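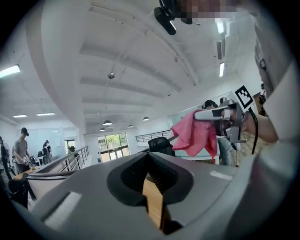
From: Elie Hijazi
To: clomside-share list
Subject: Re: [clomside-share] pink cloth, wood blocks, who wants what

Toshiko, all,

Quick one before I run for the bus. Answers in between.

Toshiko Hosoda wrote:
> Hi everyone. I'm trying to get the shared shelves sorted before
> the July move to the Gitura building. Three things.
>
> 1. Cloths. Are we keeping the pink ones? They never get folded,
> they just get dropped wherever. I'd like one bin for cloths, with a lid.

Keep the pink. Easy to spot when one gets left on top of a partition. Lid is a bad idea, people will pile stuff on it and then the cloths go on the partitions again. Open bin please. And don't bother folding, I tried that in the spring and it lasted til lunch.

> 2. Wood blocks. The light ones with the visible grain. Do they go
> with the toys or with the packing stuff? I found some in both.

Toys. Anything with splinters goes out, I'll sand the ones worth saving if someone leaves them on my desk. Not the painted set, that's from Hirose and has its own box. Please dont mix them, took me ages last time.

> 3. Tape. We are down to white only. Can I put in an order with
> Wotum? Their minimum is up to 2,000 depending on what else is
> in the basket, so it should be more than just tape.

Yes, order. Add bin labels, the big ones, and a couple of the soft brushes. White tape is fine for me but get the wide AND the narrow, the narrow always goes first. We have 2,407 left in the supplies line, I checked this morning, so stay under 1,000 over the minimum and were good.

> Also does anyone want the old coat hooks? Otherwise they go.

Me. Four if there are four.

Can't do the shelf by the door until after 3, somebody else start there if you're in early. Bottom shelf first, it's the worst one. Key is in the usual drawer.

Elie

--
clomside-share: stuff we own together
To leave the list, send a blank message with "leave" in the subject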